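September 22, 2020

Sim grasping, wrist view. Picking up from Iolanda's note on the new Koval build, where she wrote "approach gate fixed, should be good to merge." I'm not convinced yet. I read her diff twice before running anything and the logic is fine as far as it goes, but we've had "fixed" on this gate since February and I'd like to see it refuse something for once.

Setup, so I can repeat it:

- Koval build 978, planner left alone
- Flivik scene set, household rooms, textures shuffled
- 300 episodes, seeds kept in the run folder
- wrist camera only, no overhead view
- Wundiler depth head on, confidence output logged every step

First surprise: the run finished without a crash. Second, less of a surprise: the success figure in the summary looks great and I don't believe it. The scorer marks an approach as good when the fingers are open, the tool is inside the distance band and the planner has raised no objection. None of those three asks whether there is a thing to grasp. A flat surface at the right distance passes. I said this in the spring and was told the perception side would catch it. The perception side says the planner should catch it.

I went through the 11 episodes with the lowest depth confidence by hand, scrubbing frame by frame in Zakier. Slow, because Zakier still reloads the whole episode when you step backward. Two frames kept from the wrist view:

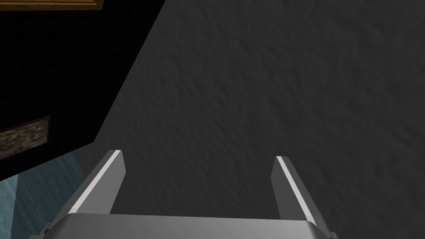
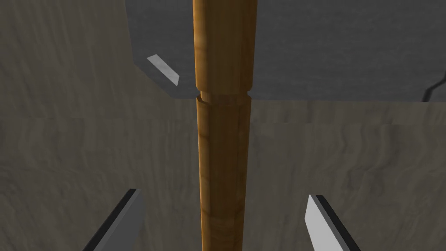
What I want from the gate is dull. Before it says "go," it should find two opposing edges that fit in the opening, with background on both outer sides, and depth on that background clearly greater than depth on the candidate. If it can't find them, it says so and the planner backs off and looks again. No learned score needed for that part. Anoma disagrees and thinks the depth head will learn it given enough hard cases. Maybe. We've fed it a lot of hard cases already and the confidence still goes up when it gets close to anything large and plain, which to me smells like it learned "near" and called it "graspable."

Tried a quick version of the edge check after lunch, about as ugly as code gets, straight in the callback:

1. Take the depth patch between the fingertips.
2. Fit a plane. If the residual is tiny, reject.
3. Otherwise look for a left edge and a right edge and measure the gap.
4. Reject if the gap is wider than the opening minus margin.

Step 2 does most of the work. Step 3 gets confused by busy textures, since I was lazy and mixed color edges in with the depth edges. Wood grain is the worst for this. The Flivik textures have plenty of swirl in them and the detector happily reports a pair of edges that are only paint on a polygon. Must use depth alone there and accept that we'll lose some thin parts.

Also found while poking at it: the gripper mask is 2 pixels off along the inner side of the fingers. The mask was made from the old finger model, and the strips on the inner faces leak into the depth patch as a very near, very straight edge. So some of what the gate calls an object is our own finger. I checked this by turning the wrist around with nothing loaded in the scene. It still reported an edge. Embarrassing, and it means every confidence plot from the past few builds is a bit suspect. I'm not redrawing them until the mask is regenerated.

Iolanda's counterargument, so it's written down fairly: the planner only calls the gate after a target has been chosen, so a blank wall should never be offered to it. True on paper. But the target comes from the same depth head, and when that slips, everything after it slips too. A gate that trusts its own input isn't doing much gating.

Not merging today. To do:

- regenerate gripper mask from the current finger model (me)
- rerun same seeds, old mask against new, before touching the gate again
- depth-only edges in step 3
- scorer: require contact on both fingers plus a short lift. Anoma has a branch for this somewhere, ask which one
- Zakier: backward stepping. File it properly this time

Left the rerun going with the old gate and the new logging. The config is called gate_plain and sits next to the seeds, please don't overwrite it.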